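December 16, 2018 - bench notes, bag task, rules revision

Spent the morning rewriting the house rules for hand-held gripper demonstrations, the old set having reached 26 items, of which I could recite perhaps nine. Corina Căpraru could recite more, but she wrote most of them. The version we inherited from Salminen is worse. It has a full page on footwear.

The trouble with the old list is that it mixes three kinds of sentence. Some are safety ("keep cables off the wrist"). Some are data quality ("start with both tips open"). The rest are grudges. Rule 14, "do not hum," belongs to the last group and I know exactly who it was aimed at.

### What counts as a rule now

A rule gets in if breaking it either hurts someone or spoils a take. Everything else goes into the advice section, where people are free to ignore it in peace.

- Both hands stay in view from the first contact until release.
- No fingertips on the object once a take has started. If the bag needs a nudge, the gripper nudges it. If the gripper can't, the take is a fail and gets labeled as a fail.
- Marker plates stay clean and facing out. No tape or thumbs on them.
- Cables get a slack loop before the first take and are looked at again every time the operator changes.
- Loose parts not in use go flat on the table, away from the path of either hand.
- Failed takes are kept. Deleting one takes two people and a written reason, and "it looked silly" has been tried.

That last one cost us. Back in March we cleaned up a batch of 80 and kept 69, all of them lovely. The policy trained on them behaved as if no bag had ever slipped in the history of bags. Flinwood's people asked where the failures were and I had to say we'd been tidy.

### Bag over container

Today's task was the one the new rules have to survive, being soft, slippery and two-handed. Yellow bag around the outside of the container, top edge folded in over the rim, one gripper on each side. Corina wanted the fold written up as a pass/fail item. I wanted it as a graded one. We settled on pass/fail with a comment field, so neither of us is happy and the spreadsheet is simple.

Working definition of a pass: the edge is over the rim all the way around, the container is standing where it started, and neither gripper has hold of the plastic at the end. Creases don't matter. I'm putting this in writing so that I stop getting takes rejected for wrinkles. It's a thin plastic bag and it will have wrinkles.
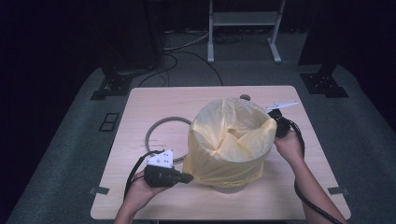 ### Things still open

1. **Squeeze limit.** Two grippers pushing from opposite sides will move or dent a light container long before the operator feels anything. Grarkell's guideline asks for a stated maximum force. We have no force reading on the hand-helds, so for now the rule says "no visible deformation," a standard that depends heavily on who's looking.

2. **Cable on the table.** Do we allow it to lie across the work surface? The old rule said never. Everybody broke it, me included, and then ticked the box. Proposed wording: allowed on the table, never under the object or between object and gripper. A rule people can follow beats a better one they sign and step over.

3. **Session length.** Target for the set is 400 takes. Grip gets sloppy well before the operator admits it. Corina suggests swapping by the clock. I suggested swapping on request, and she pointed out that I have never once requested it.

4. **Reset procedure.** Needs its own sheet. At present each of us resets the bag differently and each of us thinks the other's starting state is cheating.

### To do

- Send the short list to Tratunville for comments. Ask for comments on the rules only, not the font.
- Print the short list at a size that can be read standing up.
- Corina to draft the reset sheet.
- Me: go back through the March batch notes and see if any of the failed takes survive on the old drive.
- Strike rule 14. Move it to advice.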